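August, notebook p. 82

Second coat of the Plamell flat went on the test panels this morning, same roller and tray as yesterday. Panel 10 still flashes where I cut in and then rolled over it. Mattes thinks I waited too long between the two. Will redo it wet on wet.

Batch 536 from Petrauskas is thinner than the last can. Strained it, no lumps. Used 80 g per panel, weighed before and after. Left the lids off the sample jars over lunch, so skip those readings.
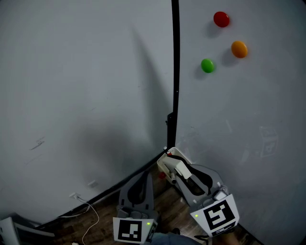

Gray walls at the inside corner, scuffs on the left one.

Scuff test: Ok-hee wants the damp sponge first and the Komau cleaner only if that fails. The cleaner left shiny spots on the Cellerden samples and I could not rub them back.

To do: relabel panels 4 to 7, the tape is coming off. Order roller sleeves, short nap. Ask Mattes where the gloss meter went.

3:40 pm, panel 10 sanded, no paint on it yet.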